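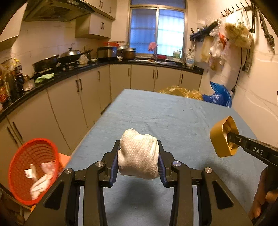 Devendra Tomar
Course tutor, Robot Learning from Demonstration, Brallside

Handout 6: Collecting manipulation data with hand-held grippers

These notes go with the lecture on demonstration data. Read them before the lab, and bring your questions about the alignment exercise.

1. The basic method

In the older way of working, a person drives a robot arm from a distance and the arm's movements are recorded. The data fits the robot well, but each session needs the arm, a cell to put it in and someone trained to run it. With hand-held grippers the arm is left out. A person holds one gripper in each hand and does the job directly, while a camera on each gripper records what the fingers are doing. The policy is trained later to produce the same finger movements from the same kind of view.

The view at the top is typical of what the policy gets. The two curved fingers are always in the same place, low and central, with a white cloth bunched between the pads. Everything past them changes with the room. In this kitchen the table is covered in light blue cloth, and the second gripper comes in from the right with the operator's hand on its handle.

2. Why cloth is hard

A rigid object has a position and an angle, and six numbers will do. A cloth has no such short description. Once it is crumpled, most of it is hidden inside itself, and two grasps that look the same can leave quite different amounts of fabric in the fingers. Finger width is a poor guide too, as a thick bunch and a thin fold squeezed hard may give similar readings.

3. The Nustia study

The Nustia set was gathered in homes at Brallside and Rellstead. It has 771 cloth demonstrations from 21 kitchens. The task was to take a cloth from a basket, move it to a table and spread it flat. Solanki, the baseline policy, was trained twice, once on the full set and once on the same number of demonstrations from a single kitchen.

Both were then tested in kitchens neither had seen. The policy trained on many kitchens finished the task in about 80 per cent of trials. The single-kitchen policy often made the first grasp and then failed at the spread. It had learned to look for one table edge under one kind of light.

Two cautions. The test kitchens were all in the same two towns, so the result says little about homes elsewhere. Also, a trial was counted as finished if the cloth was flat to the eye, and small folds were let through.

4. For the lab

Work in pairs. Choose ten demonstrations from the shared folder and mark the moment when each grasp closes. Compare your marks with your partner's before you look at the width signal. Where you differ by more than a few images, write down what each of you was looking at.

The write-up should be no longer than 1,000 words.

Filed under: Handouts, Robot learning, Deformable objects

Print this page | E-mail this page

Comments (3)

mk_second_year: Do we mark the close when the pads touch the cloth or when they stop moving?

D. Tomar: When they stop moving. I will add it to section 4.

Priya: The width file for demonstration nine won't open for me. The other nine are fine.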